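How Does a Key Open a Lock?

A key is a simple tool, yet it does its job with great care. Many front doors have what is called a pin tumbler lock. Inside is a small metal cylinder, called the plug, that must turn before the door can open.

Small pins sit in a row inside the lock. Each pin is cut into two pieces, and a spring pushes it down. When there is no key in the lock, the pins stick partly into the plug and hold it still.

Look closely at the edge of a house key. The bumps and dips are called cuts. When the right key slides in, each cut lifts one pin to exactly the right height. The gaps between the pin pieces line up, and the plug is free to turn. The wrong key lifts some pins too high or too low, and the plug stays where it is.

The Bindley Museum of Household Things keeps 405 locks in its collection. The oldest key on display is 15 centimeters long. Visitors may try the giant wooden model lock on the ground floor every Monday.

Keys are easy to lose. Choose one place at home for them and put them back there each time.

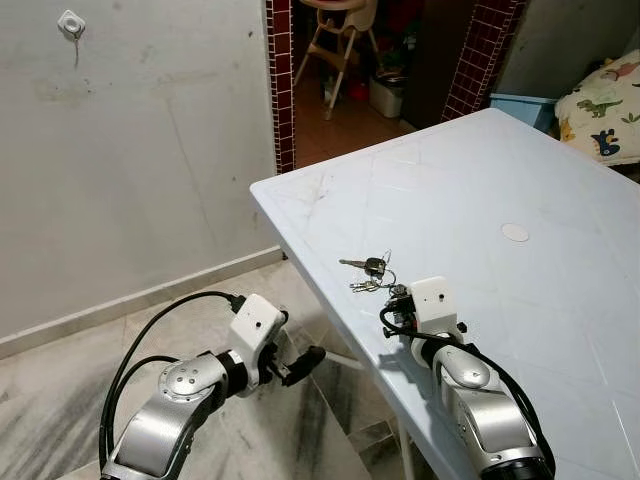
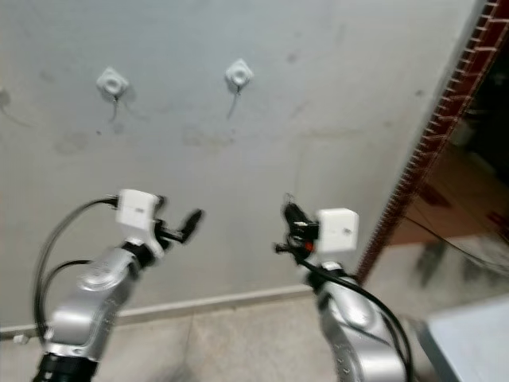

Top: keys on metal rings, on a white table. Bottom: a gray wall with two small white fixtures.

Comments

Waltraud Danzer: My class enjoyed this. Will there be a page about padlocks?

Venkatesh Annamalai: My son would like to know how many pins the giant lock has.

Reader 49: we tried the big lock in August, it is heavy!!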